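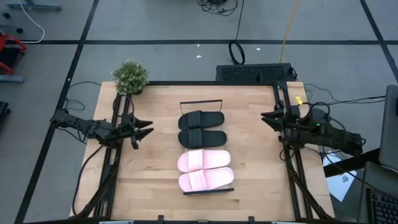
Section 4. Loading the slides

The Likard shoe rack is sold as taking any household footwear. We have our doubts, so this section covers slide sandals only.

1. Stand the rack on a level table or floor. Press each corner in turn. If it rocks, go back to Section 3.

2. Sort the slides into pairs by colour and lay each pair together, both toes pointing the same way. The leaflet in the box says you can sort as you go. Try that with two sizes of the same black slide and see how you get on.

3. Wipe the soles. Grit scratches a clear shelf, whatever the leaflet claims about the finish.

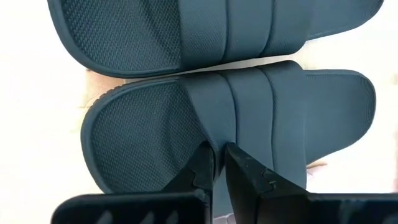 Bukola Iyamu
Product guides editor, Ploneck

4. Take hold of one slide by the strap. A padded strap gives a little when squeezed, so check your hold before lifting.

Note: Likard states that a shelf holds up to 20 kg. We have not tested this and would not stack boots on the strength of it.

5. Set the slide down on the shelf. It may be laid flat or on its side. On its side it takes up less depth, but a rounded sole can roll, so let go slowly.

6. Add the second slide of the pair, then move to the next shelf.

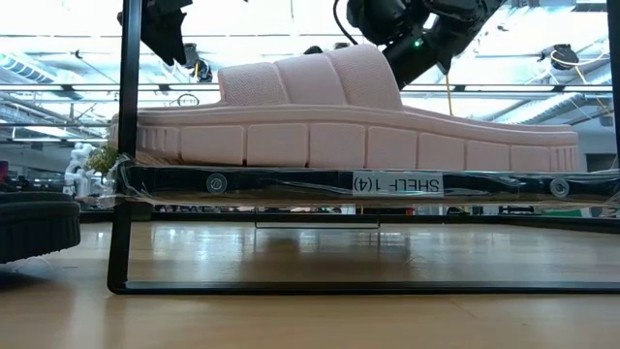 Fig. 4: Pink slide laid on its side on the clear shelf.

CAUTION: Do not slide footwear along the shelf. Chunky treads catch on film and tape. Lift and set down again.

7. Leave the rack overnight and check the shelf fixings in the morning. "No retightening needed" is the maker's phrase and we would not rely on it.

Spare fixings: see page 41. For wall mounting, see Section 5.

Revised 5/28/26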